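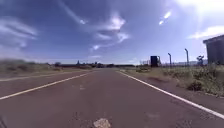 Teleoperated demonstration is a way of teaching a robot a task by having a person carry it out through the machine. The operator drives or moves the robot from a distance, and the robot's camera views are stored together with the operator's commands. A control program is later trained to give similar commands when it meets similar views.

In outdoor driving work the operator usually holds a wheel or a two-stick controller. One run along a road is called an episode. The Farkas road set, collected by Dinesh Rana and Aldana Retamal, holds 3,909 episodes, of which 2,015 were driven on straight sections. A further 461 are corrections - short runs in which the operator lets the vehicle drift towards the edge line and then steers it back to centre.

Hand guiding, also called kinaesthetic teaching, is the older method. The teacher holds the arm and moves it through the task while the joints record their positions. It suits small arms and is rarely used with vehicles.

Signal delay is a common fault in remote control, as late steering is copied along with everything else.

See also: Imitation learning; Remote control vehicle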